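Aula 7 – Economia dos jogos gratuitos: retenção e receita
Disciplina: Produção de Jogos Digitais
Docente: Živko Stojanovska

1. Ponto de partida

Na aula passada ficámos no momento em que o jogador instala o jogo. Hoje tratamos do que acontece depois. Um jogo gratuito vive de quem volta, e por isso a primeira medida que vamos estudar é a retenção.

Retenção do dia 1: percentagem de jogadores que abrem o jogo no dia seguinte ao da instalação. A retenção do dia 7 e a do dia 30 calculam-se da mesma maneira, sempre sobre o grupo inicial. Um erro frequente nos trabalhos é dividir pelo número de jogadores ativos da véspera – isto dá outra coisa.

2. Exercício resolvido

O estúdio Orel lançou em janeiro uma versão de teste do jogo Saver. No primeiro dia houve 302 instalações. No sétimo dia, 31 destes jogadores abriram o jogo.

Retenção do dia 7 = 31 / 302 = 10,3 %

Se 229 jogadores terminaram o tutorial, a taxa de conclusão é 229 / 302 = 75,8 %. Comparem os dois valores. O tutorial não parece ser o obstáculo principal, a perda está mais à frente.
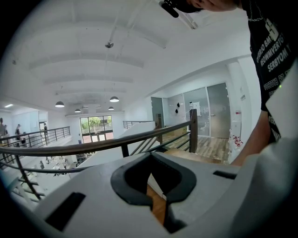
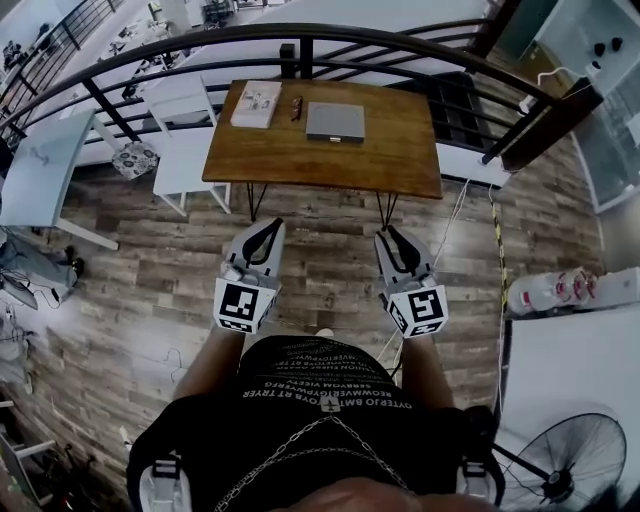

Fig. 1 e 2 – T-shirt preta com letras brancas, nas duas imagens; na segunda, também a mesa de madeira.

3. Receita por utilizador

ARPU: receita total a dividir por todos os utilizadores do período.
ARPPU: receita total a dividir só pelos que pagaram.

No caso do Saver pagaram apenas 2 jogadores. Com uma amostra assim, o ARPPU quase não tem significado e não deve ir para o relatório sem uma nota. A Nataša Dervishi perguntou se os anúncios vistos contam para o ARPU. Contam, desde que a receita publicitária seja do mesmo período.

4. Moeda dupla

Muitos jogos usam uma moeda que se ganha a jogar e outra que se compra. Para discutir em grupo:
– em que momento o jogador encontra a loja pela primeira vez?
– o preço em dinheiro real está visível?
– que objetos só existem na moeda comprada?

Leitura para a próxima aula: o texto de Panagiotis Kos sobre preços em jogos móveis (cópia na pasta da disciplina), só a parte dos pacotes iniciais. Quem faltou à aula 6 pode pedir os apontamentos ao Ojārs Adomaitis.

Entrega do trabalho 2: uma folha de cálculo com as três retenções e o ARPU, e um comentário de uma página, até às 18h00 da véspera da aula 8.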